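Heimwerkstatt, Projektseite Plattenumsetzer
Bildergalerie, Stand 2025-10-23

Seit September bauen wir in der Gemeinschaftswerkstatt an einer Zelle, die Mikrotiterplatten von einer Station zur nächsten setzen soll. Dahinter steckt der Gärkeller nebenan, in dem Hefeproben bisher von Hand pipettiert und von Hand herumgetragen werden. Ich war von Anfang an der Meinung, dass man eine Platte schneller trägt, als man einem Greifer beibringt, sie zu tragen, und nach den letzten Wochen sehe ich wenig Grund, das zurückzunehmen. Trotzdem schreibe ich die Galerie, weil sonst wieder nur die gelungenen Durchläufe auf der Vereinsseite landen.

Zur Ausstattung: Der Arm ist ein gebrauchter Dellow, die Steuerung kommt von Plaltier, und simuliert wird in Dallargate. Ausgegeben haben wir bis jetzt 2.069 Euro, wobei die Überspannungsgeschichte mit dem ersten Netzteil schon drin ist. Wer das für günstig hält, möge bitte die Abende dazurechnen.

Die Simulation

Die Idee war, den ganzen Ablauf erst am Rechner zu fahren und danach auf den echten Tisch zu übertragen. In Dallargate läuft das inzwischen ordentlich. Von 372 simulierten Griffen gingen in der letzten Serie drei daneben, und das hat in der Gruppe für Begeisterung gesorgt. Mich überzeugt die Zahl nicht. In der Simulation ist die Lochplatte eben, der Halter sitzt exakt im Raster und die Platte hat keinen Grat. Unser echter Halter ist gedruckt und hat sich an einer Ecke verzogen. Das Modell weiß davon nichts, weil es keiner eingetragen hat.

Dazu kommt die Reibung. Der Wert für die Greiferbacken stammt aus einem Beispielprojekt und wurde nie nachgemessen. Ich habe zweimal gefragt, woher er kommt. Beim zweiten Mal hieß es, er funktioniere ja.

Die Kamera am Handgelenk

Eigentlich sollte eine feste Kamera über dem Tisch reichen. Dann hieß es, am Handgelenk sehe man den Halter kurz vor dem Griff besser, also bekam der Arm eine zweite, im Modell genauso wie in echt. Die Auswertung sucht nach den Kanten des Halters und rechnet daraus einen Versatz. Mit dem weißen Rand um die dunkle Grundfläche klappt das recht zuverlässig, solange das Licht stimmt. In der Simulation stimmt es immer.
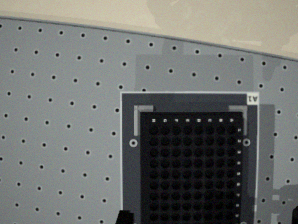 Beim Einsetzen verlassen wir uns auf die Eckwinkel. Sie sollen die Platte das letzte Stück führen, wenn der Versatz nicht ganz aufgeht. Ich hätte gern Einführschrägen daran gehabt, bekam aber zu hören, dass das Modell ohne sie auskommt. Genau so entstehen Teile, die am Bildschirm passen und am Tisch klemmen. Ein Satz mit Schrägen liegt jetzt trotzdem im Druckauftrag, auf meine Kosten.

Dann die Orientierung. Je nach Ansicht steht das A1 auf dem Kopf und spiegelverkehrt, und ich wüsste gern, ob das an der Textur liegt oder ob uns irgendwo eine Achse umgeklappt ist. Für den Griff selbst ist es egal, der Halter ist von außen symmetrisch genug. Für die Proben ist es überhaupt nicht egal. Eine verdreht abgestellte Platte sieht aus wie eine richtige, und gemerkt wird es erst bei der Auswertung. Eine Prüfung darauf steht auf der Liste, ziemlich weit unten.

Was noch fehlt

Ein Test mit 60 Griffen am echten Arm, am Stück und ohne dass jemand zwischendurch den Halter geraderückt. Das war als Bedingung vereinbart, bevor auch nur eine volle Platte in die Zelle kommt. Bisher sind wir über kurze Vorführungen nicht hinausgekommen, und bei Vorführungen steht immer jemand mit der Hand am Tisch.

Außerdem muss die Reibung gemessen werden, mit einer Federwaage und einer alten Platte geht das an einem Abend. Und der Morgan-Greifer, den sich die halbe Gruppe wünscht, bleibt für mich gestrichen, bis die Messung vorliegt. Ein teurerer Greifer löst kein Problem, von dem wir nicht wissen, wo es sitzt.

Die Druckdateien für den Halter liegen im Werkstattordner. Bitte nur die Fassung mit den Schrägen nehmen, die andere lösche ich demnächst.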